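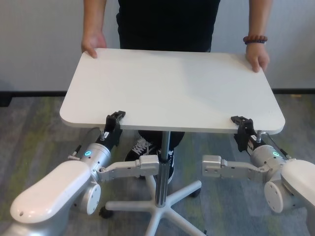

White table, five-spoke base on casters, gray carpet.

Workshop notebook: adhesive removal and regluing, veneer samples
September
Posted by the bench log, Nyanda workshop
4 comments | 11 shares

Carried on with the hide glue series. Samples are the offcuts from the Dindgate cabinet job, sawn walnut veneer on poplar cores, all cut from the same two leaves so the grain is comparable. The question is still whether the old joints can be reactivated in place with heat and moisture or whether each panel has to be lifted, cleaned and laid again. The client would prefer in place. So would I, given the hours.

9:10 am. Glue soaked overnight, one part granules to 1.8 parts water by weight. Granules fully swollen, no dry cores when cut with a knife. Pot brought up slowly to 60 C and held. Skimmed once. Runs off the brush in a thin string and breaks into drops at the end, slightly thinner than last batch. Left it alone.

Room at 19 C, humidity 48 percent by the wall gauge. The wall gauge reads high compared with the small digital one in the veneer drawer, which says 44. Have not settled which to trust. Salt test on both is overdue.

Set A, reactivation in place. Damp cloth, domestic iron on the lowest setting that still produces a hiss, brown paper between. Thirty seconds, lift, check, thirty seconds again. First three pieces softened at the edge after the second pass and went down under the caul with light squeeze-out. Fourth piece did nothing. Lifted a corner with the thin spatula and found the glue underneath gray and crumbly, with dust in it. No amount of water will bring that back. It comes away with a fingernail.

So the test before any in-place work should be a look at the glue line itself. If it is clear or amber and goes tacky under a wet fingertip within a minute, proceed. If it is gray or powdery, lift the panel. Two of the cabinet doors are in the second group along the bottom rail, where I assume it stood on a wet floor at some point. The sides are mostly sound.

Set B, lifted and relaid. Old glue removed with warm water and a card scraper with the burr taken off. Do not use the sharp one. It took a sliver out of B2 and I spent twenty minutes finding where it had gone. Pieces dried between blotters under a board, changed the blotters twice. Veneer came out with a slight cup across the grain, which went flat once sized on both faces.

Laid with the hammer. Working from the center out in a zigzag, same as always. Blister on B3 near the knot, went down on the second attempt with a little heat. Tapped all of them with a knuckle an hour later. B1, B3, B4 solid. B2 has a hollow spot the size of a thumbnail next to the damage. Will slit along the grain and inject.

Pull tests, 11:40 am. Same fixture as before, blocks glued to the face, hanging load, record at failure. Figures in newtons.

A1: 1,646
B1: 2,557

A2 slipped out of the clamp before it loaded properly, so there is no value for it. A3 not pulled, keeping it whole for the humidity box. B4 held back for the same reason.

One pair does not prove much. The difference is in the direction I expected, and the failure surfaces are more useful than the numbers. A1 let go within the glue line, smooth and shiny over most of the area, with old glue on one side and new on the other. B1 took wood with it across most of the face. The A1 value is still well above anything a cabinet side will see in service. A door edge is another matter, with people pulling on it.

Changed one thing on the fixture. The lower hook was bearing on the edge of the block and putting a twist into it. Filed the slot so it sits central. Earlier results from this series were all taken with the twist in, so they should be marked as low and not compared with today's. I have put a pencil line beside them.

Additives. Tried the Flilix liquid (the ready-mixed urea type) on a single spare, mainly because there was a bottle open. Long open time, easy to spread, no tack to speak of, so the hammer method is useless and it wants a caul and clamps. Left clamped overnight. The bottle has no date on it that I can find. Touched a drop to glass and it had not set hard by the end of the day, which suggests it is old. Discard unless the overnight piece says otherwise. Label the next one on opening.

Clean-up. Warm water takes everything off the brushes if done the same hour. The wide brush is shedding and needs replacing; picked five hairs out of B3. Pot emptied. Remainder poured thin into a silicone tray to gel, to be cut up and kept in the refrigerator for the small repairs. Good for a week at most, going by the smell of the last lot.

Humidity box. A3 and B4 in at 2:15 pm with the saturated salt dish. Leave for 112 hours, then knuckle test, then pull if nothing has lifted. Box lid does not seal at the hinge side. Taped it.

Stock. Granules down to around 40 grams in the open bag, one sealed bag behind it. Brown paper low. Blotters fine. Prendora order for cauls and the thin zinc sheet still outstanding; they list it as shipped.

To do
- salt test both gauges
- slit and inject B2
- map gray glue line on the two doors, chalk on the inside face only
- ask whether the client minds the bottom rail veneer coming off in one length
- new wide brush
- check overnight piece, Flilix

Iron thermostat drifts. Check with the probe before Set C.

4 comments | Share
Contact the workshop | Copyright Nyanda | Back to top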